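4.2 Small objects and the recovery of the Nurden store

The fire at the Nurden museum began in a plant room above the east gallery and burned for most of a night. Losses in the gallery itself have been described elsewhere (El-Sayed, 2024). This section deals with the ground-floor store, which the flames did not reach but which took in smoke and a large amount of water from the hoses. Almost 4000 catalogued items were kept there, most of them ceramics, small metalwork and printed paper.

Access to the store was refused for two days while the floor above was propped. By the time staff were let in, the water had drained from the centre of the room but was still standing under the lower shelves. Cardboard boxes had softened and given way, and the labels inside many of them could no longer be read. The printed paper was taken out first and sent to the freezing plant at Flirham. Metalwork followed. Ceramics were left until last on the grounds that glazed and well-fired wares can stand a wetting better than the other two groups, although this was less true of the low-fired pieces, several of which had begun to show salts at the surface by December.

The salvage plan in force at the time ranked objects by insurance value. It gave no guidance on how an object should be picked up, how many people should carry it, or what it should be set down on. Staff we interviewed said that they made these choices on the spot. One conservator recalled that the team stopped using the value list on the first afternoon and worked shelf by shelf, nearest the door first. We found the same pattern at the Cherkaoui house museum, where a smaller fire had led to a similar evacuation, and where the printed list was still in its folder when the building was handed back.

For the present study we therefore sorted objects by shape and surface, leaving value aside. Four handling classes were used: flat, open vessel, closed vessel, and irregular. An open vessel is any piece with a mouth wide enough to admit two fingers and a base on which it will stand unaided (Figure 6). Pieces with handles, spouts or applied decoration were placed in the irregular class whatever their mouth width, as these parts are the ones most often broken when a box is lifted in a hurry.

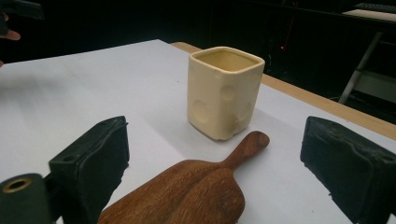 Figure 6. Open vessel without handle: cream-coloured ceramic cup, square in section with rounded corners.

A sample of 200 catalogue entries was drawn from the surviving register and classed by two readers working apart. They agreed on nearly all of the flat and open pieces. Disagreement was concentrated in the closed and irregular classes — lidded jars in particular, where the register rarely says whether the lid is fixed. These entries were settled by discussion, and where no decision could be reached the piece was treated as irregular, the more cautious choice.

The classes were then compared with the damage reports written after the move to the temporary store at Vekard. The reports are uneven. Some give a full account of each crack and chip, while others say only "wet" or "sooty", and it is often impossible to tell damage caused by the fire from damage caused by the move. Breakage recorded on arrival but absent from the doorway checklist was counted as handling damage. We accept that this misses anything the doorway checkers overlooked, and the light at that point was poor — the power to the building was still off and they were working by torch.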